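Sarnel-Regelwerk für simulierte Roboterarbeit: häufige Fragen

Startseite | Regelwerk | Häufige Fragen | Kontakt

Diese Seite sammelt die Fragen, die uns zum Regelwerk am meisten erreichen. Sie ersetzt nicht den vollen Text. Wenn eine Antwort und das Regelwerk sich widersprechen, gilt das Regelwerk, und wir bitten um einen Hinweis.

Für wen gilt das Regelwerk?

Es gilt für alle, die in Sarnel Szenen bauen, Aufgaben mit den Armen ausführen oder fertige Aufnahmen prüfen. Auch Gäste, die nur einen Nachmittag am Arbeitsplatz in Somboon sitzen, müssen es vorher lesen.

Warum braucht man Regeln, wenn in der Simulation nichts kaputtgehen kann?

Die Bewegungen werden später auf den echten Armen in Wullevska geprüft. Eine Gewohnheit, die in der Simulation ohne Folgen bleibt, zum Beispiel das Schieben des Greifers durch eine Tischkante, wird dort zu einem Schaden. Wir behandeln deshalb jede simulierte Fläche so, als ob sie hart wäre.

In welcher Stellung beginnt eine Aufnahme?

Mit offenem und leerem Greifer. Das gilt für beide Arme, auch wenn die Aufgabe nur einen verlangt. Der nicht benutzte Arm bleibt in seiner Ruhestellung und wird während der Aufnahme nicht korrigiert. Nach dem Laden der Szene wartet man 2 Sekunden, bevor die erste Bewegung gemacht wird.

Darf ich die Oberflächen einer Szene verändern?

Ja, das ist sogar gewünscht. Muster und Farben dürfen frei gewechselt werden, solange die Maße der Möbel und ihre Kollisionskörper gleich bleiben. Wer ein eigenes Muster hochlädt, muss die Rechte daran besitzen. Bitte keine Logos und keine lesbaren Texte verwenden.

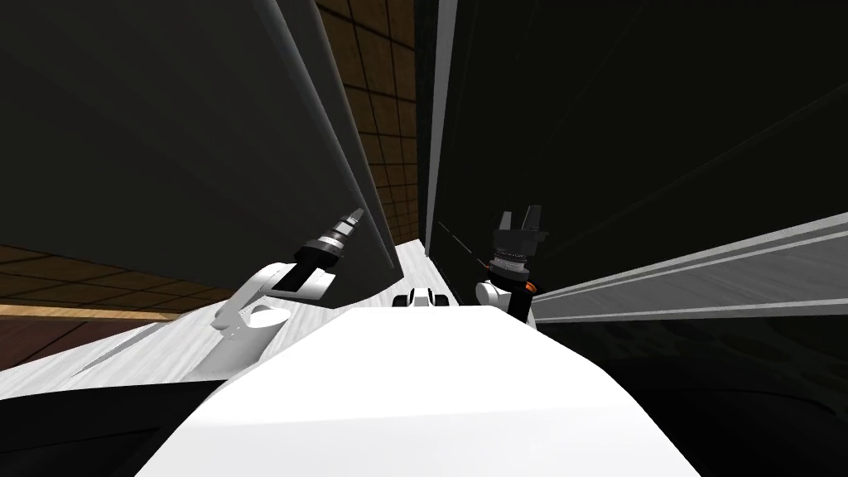
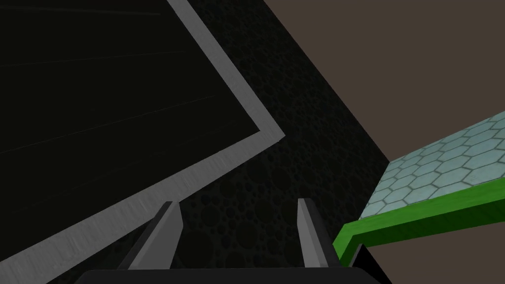 Seite zuletzt geändert: Januar

Müssen die Muster realistisch sein?

Nein. Ziegelfarbene Fliesen wie im ersten Bild sind ebenso erlaubt wie die schwarze Fläche mit den Kreisen oder die sechseckigen Fliesen mit grünem Rand im zweiten. Wichtig ist nur, dass die Kanten erkennbar bleiben. Wenn eine Kante mit dem Hintergrund ganz verschmilzt, muss mindestens eine von beiden Flächen heller oder dunkler gemacht werden.

Wie nahe darf der Greifer an eine Kante kommen?

Bei freier Fahrt gelten 5 Zentimeter Abstand. Beim Greifen und Ablegen darf man näher kommen, dann aber nur mit der langsamen Stufe. Der Abstand wird vom Programm gemessen. Mit dem Auge soll man ihn nicht schätzen, denn aus einer schrägen Kamera sieht ein Finger oft näher an der Kante aus, als er ist — oder weiter weg.

Was gilt bei Arbeit mit zwei Armen?

Die Arme dürfen sich nicht kreuzen, ausser die Aufgabenkarte erlaubt es ausdrücklich. Bei der Übergabe eines Gegenstandes hält der gebende Arm still, bis der nehmende Arm geschlossen hat. Erst danach wird geöffnet.

Was mache ich nach einer Berührung, die nicht geplant war?

Die Aufnahme stoppen, als „Kontakt“ markieren und neu beginnen. Bitte nicht löschen! Die markierten Aufnahmen werden für die Auswertung gebraucht, und niemand bekommt dafür einen Nachteil. Nach 2 solchen Kontakten in derselben Szene meldet man die Szene bei der Prüfstelle, weil dann oft ein Kollisionskörper falsch sitzt.

Welche Kameras müssen eingeschaltet sein?

Alle, die in der Aufgabenkarte stehen. Man darf eine Kamera nicht ausschalten, nur weil sie im Moment wenig vom Gegenstand zeigt. Eine große Fläche im Vordergrund ist kein Grund, die Aufnahme abzulehnen.

Wo werden die Aufnahmen abgelegt?

Auf dem Server Sudico, im Ordner der jeweiligen Aufgabe. Der Name wird automatisch vergeben und soll nicht geändert werden. Ein Ordner mit mehr als 300 Aufnahmen wird geteilt, darum kümmert sich das System selbst. Lokale Kopien sind nach dem Hochladen zu entfernen.

Wer prüft, und kann ich meine eigenen Aufnahmen prüfen?

Die Prüfung macht immer eine andere Person als die, welche die Arme gesteuert hat. In kleinen Gruppen kann man mit einer Nachbargruppe tauschen. Der Tausch muss im Protokoll stehen.

Gibt es das Regelwerk auch auf Englisch?

Eine englische Fassung ist in Arbeit. Bis sie freigegeben ist, bleibt die deutsche verbindlich. Vorschläge für Formulierungen nehmen wir gerne über das Kontaktformular an, Betreff bitte „Regelwerk Übersetzung“.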